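Campus alerts tell us very little

Pludard College sent 24 safety alerts last year. I read them all, and I doubt they made one student safer.

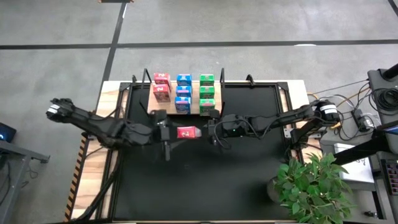

Most said to "stay aware" and walk in pairs. The one about the Garcia Hall break-ins went out five days late — after students had posted it themselves.
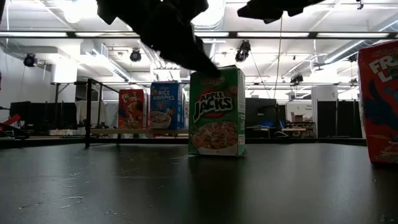
Now the college wants to pay Stemar for a faster app. Fine, but speed won't fix a message with no street, no time and no follow-up. I'd like to see those first.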